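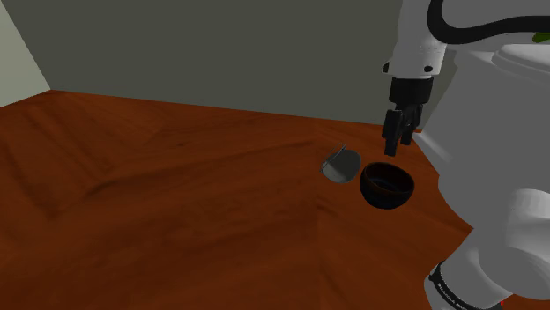 Page last changed: September

Print this page | E-mail this page

The Lid

Submitted by the Hornow Robotics Club for the Clisance Prize for Short Fiction

Members of the Hornow Robotics Club are reminded that the simulation laboratory closes at nine in the evening. The Secretary had written this sentence herself, had it approved, and pinned it to the door. At twenty minutes to ten she was seated on the inner side of that door, watching a robot fail to put a lid on a bowl.

The task had been set by the organisers of the Wetero Schools Challenge. A white arm stood in a plain room with a wooden floor and grey-green walls. Before it were a dark bowl and a grey lid with a thin wire handle. The arm was to take hold of the lid, raise it, and set it upon the bowl. Entrants were permitted 600 trials, of which the programme kept a faithful record, and a submission would be considered only if the lid had been correctly placed in no fewer than 70 of them.

The club had used 309 trials. The lid had been correctly placed in eleven.

It should be recorded that the members had conducted themselves properly throughout. The minutes of the previous meeting noted a full and courteous discussion of the grip, followed by a shorter discussion of the approach, during which the Vice-Chair had asked that his objection be entered in writing. His objection was that the arm went to the wrong place. It came down with its fingers open, at a reasonable speed and with every sign of purpose, and it stopped over the rim of the bowl. The lid lay just to the left. The arm did not seem to know this.

"It is looking at the bowl," the Vice-Chair had said.

"It does not look at anything," the Secretary had replied. "It is given two positions, and it goes to the first of them."

This exchange was also in the minutes.

She ran trial 310. The wrist turned, the two black fingers descended, and the arm halted above the bowl as before. She paused the programme there and moved the view to the far side of the room, then back again. There was a great deal of floor and very little upon it. She had been in this room, in a manner of speaking, for most of the term, and she could have drawn the grain of the boards from memory. She had never been told what was beyond the wall, and she had once spent part of an afternoon trying to move the view through it before the teacher in charge came past and enquired after her progress.

The teacher in charge now came past again. He had his coat on.

"You are aware of the closing time," he said.

"I am, sir. I drafted the notice."

He considered the screen for some moments. He taught history, and had accepted responsibility for the club in a year when no other member of staff had been free. He had attended every meeting since and had never offered a technical opinion.

"May I ask why it wants the bowl?" he said.

"It does not want the bowl, sir. It wants the lid. The lid is the first object on the list."

"On whose list?"

The Secretary opened her mouth to say that it was on the club's list, and then opened the file. The club's list gave the lid first and the bowl second. The organisers' list, which had been sent out in a revised form shortly after half-term and filed by the Secretary under Correspondence, gave the bowl first and the lid second. She read both lists twice. She was conscious of the teacher reading them over her shoulder, at the slower pace of a man accustomed to treaties.

"I see," he said.

"I shall have to report it," said the Secretary.

"I expect you will. You might try it first."

She exchanged the two lines, saved the file under a new name in accordance with the club's procedure, and began trial 311. The arm drew itself up and turned. The teacher put down his bag. In the corridor the lights, which were governed by the Ostrowski system and took no account of club business, went out one after another as far as the stairs.

The fingers opened and started down towards the left. The Secretary found that she was holding the minute book against her chest, and she put it on the desk and picked up her pen, so that whatever happened next could be entered correctly.

911 views | 3 comments | 70 shares

Copyright Hornow Robotics Club. All rights reserved. | Contact the club | Back to top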